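Laundry room, Dumgate, May 2018

Second week of the robot on loads. Ronja has stopped calling it "the new starter" and now calls it "him", usually when something has gone under the bench. Stoppages so far: 7, of which Sølve blames 34 on me. Arithmetic was never his strong point.

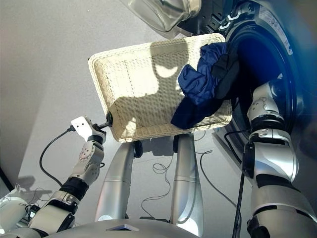 Rota is the sore subject. Dörte used to do loading and folding in one go and chat all the way through; now she folds, and gets called over when the arms get stuck. She says she has been promoted to babysitter at the same pay. I have passed this upstairs. We are keeping the wicker basket, since the black clip on its side gives the left gripper something to pinch while the right arm goes into the drum. Dörte would like a clip too.

To do: ask Erner about spare finger plates. Move Dörte's radio back within earshot.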